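Skin Care > Sun Protection > How-To

How to Layer Mineral Sunscreen Under Tinted Moisturizer

Filed under: Daytime Routine, SPF, Sensitive Skin

Pilling is the most common complaint when a mineral sunscreen goes under a tinted product. The film breaks into small rolls, and the coverage breaks with it. Most cases come down to too much serum, too little drying time, or rubbing where pressing would do.

Check the two formulas first. The first few ingredients usually show whether the base is mostly water, silicone, or oil. A water-based tint over a silicone-heavy sunscreen tends to slide. Dresano mineral lotion and the Kultville tint are both silicone-based and sit together without trouble.

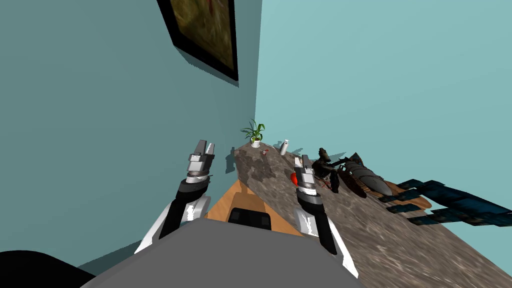

Test the pair on the inside of the forearm before using it on the face. Apply a thin layer of sunscreen, let it set, then press on the tint. If it rolls under a fingertip, change one product and repeat.

Step 1. Wash with a mild cleanser and pat dry. Leave no damp patches along the hairline or beside the nose.

Step 2. Apply moisturizer only where the skin needs it. Oily areas can usually go without. Wait until the surface no longer feels slick.

Step 3. Apply the sunscreen in 2 thin layers. Dot it over the forehead, cheeks, nose, and chin, then spread with flat fingers in one direction. Use the full amount given on the label — splitting it into layers does not reduce the total.

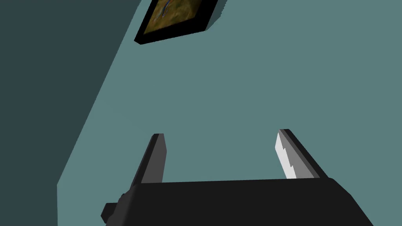 Maritza Betancur wrote in that she had skipped the wait between layers for years and blamed the tint. With a pause after each one, the same two products stopped rolling at her jawline. She still gets some pilling in November, when she switches to a heavier night cream.

Residue from a night cream can be the cause in dry months. Cleanse in the morning instead of rinsing with water alone, and keep the cream off the jaw for a few nights to compare.

Step 4. Wait for the sunscreen to set. It should feel dry or slightly tacky, with no wet shine.

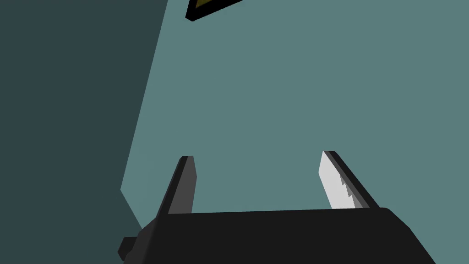 Image: Benavides

Step 5. Press the tint on with a damp sponge. Start at the center of the face and work outward. Do not drag the sponge, and do not go back over an area that has begun to set.

Step 6. Add powder only if needed — a light dusting on the nose and forehead is enough. 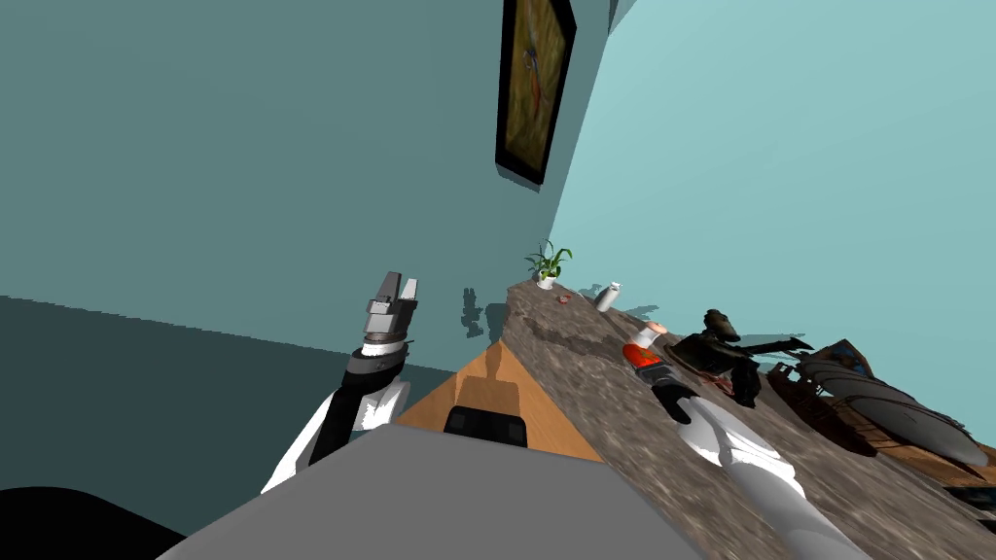
Bird painting and potted plant.

Reapplying is harder over color. Blot first, then press on a thin layer of the same sunscreen with a clean sponge. Powder SPF is convenient, but it is difficult to apply enough of it to rely on alone.

Tags: mineral SPF, pilling, tinted moisturizer
124 shares | 2 comments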